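Local News & Media Forum > Newspapers and Websites > Dostport Courier paywall

paperboy_ret
13th October
Anybody else get the email from the Courier this morning? Starting next month the site goes to a hard paywall. No more free articles, subscribers only, obituaries included. They are also folding the Cloronstead Weekly page into the main site, so if you had that bookmarked it will redirect.

I already pay for the print edition and I'm told that covers me, but I have to make a separate login. Tried it twice and the confirmation never came.

mlk_dostport
Check your spam folder. Mine was in there.

I'm fine with paying. What bothers me is the obituaries. My mother is 84 and checks them every day on her tablet. She is not going to set up a password.

Tannersville Joe
The families pay to run those notices. It was 200 dollars for my uncle's, with a photo. Now they want to charge the people reading it too. I don't see how that's right.

inkstain
I worked in the ad department until the Damasceno group bought it. Obituaries are one of the few things that still bring in steady money, and they are also the most read page on the site by a wide margin. Whoever decided this knows that. They're betting people will sign up to keep reading them.

Tannersville Joe
They'll just go to the funeral home sites. Those are free.

inkstain
Some will. Dilano and the other small papers upriver tried the same thing and went back to free obituaries after the winter. I would expect the same here.

quietriver
I'll say the unpopular thing. The Courier had a newsroom of 30 when I moved here and now I see the same four bylines. You can't have reporters at the school board and the county meetings if the only income is banner ads for gutters. I signed up the first day.

paperboy_ret
I don't disagree about the reporters. But the school board story last week was two paragraphs and a link to the agenda. If I'm paying more I'd like to see more.

mlk_dostport
Same. And half of the front page is wire copy now.

quietriver
Half is an exaggeration. I looked just now and it's mostly local. Anderson Macedo had a long piece on the water rates, with the numbers broken out by neighborhood. You won't get that from a Facebook group.

Tannersville Joe
Macedo is good. He's one guy.

bev_from_cloronstead
What happens to the old Weekly articles? We used to get the high school scores and the church suppers and the planning notices, and it all went back years. The email says "selected content will be moved." I called and the person who picked up didn't know what that meant.

inkstain
It means they'll move whatever the new system can import. When we changed systems the last time, everything older than a certain date lost its photos and a lot of the bylines went too. If there is something you care about, save it as a PDF now.

bev_from_cloronstead
Thank you. I'll let the historical society know. They have the bound copies, but those stop when the print edition stopped, so there's a gap.

sdh_70
The library has a Courier subscription. You can read the whole thing with a card number, from home, no extra charge. I don't know if it will carry over to the new site, but it's worth asking at the desk.

mlk_dostport
I didn't know that. Does it work on a tablet?

sdh_70
Works on mine. You get page scans, so you have to zoom in. The obituaries are in there like they are in the paper.

paperboy_ret
Update – the login went through on the third try. You have to type the account number from the mailing label without the leading zeros. The email doesn't say that.

Also, the comment section is going away. There were 2,000 comments on the bridge closure stories alone and as far as I can tell all of that gets dropped.

quietriver
I won't miss the comments.

Tannersville Joe
I will. That's where I found out about the detour.

sdh_70
Putting this one up.
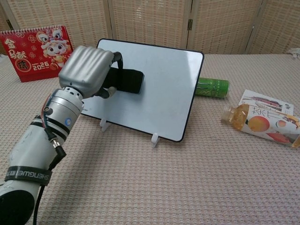 Robot arm and whiteboard

paperboy_ret
Thanks. Has anyone asked for a refund on the digital add-on? I was billed for both in October and the email says print customers shouldn't be.

inkstain
Call, don't email. Ask for circulation and have the label in front of you. They took mine off while I was on the phone.

bev_from_cloronstead
They open at eight. I was on hold quite a while at nine, so go early.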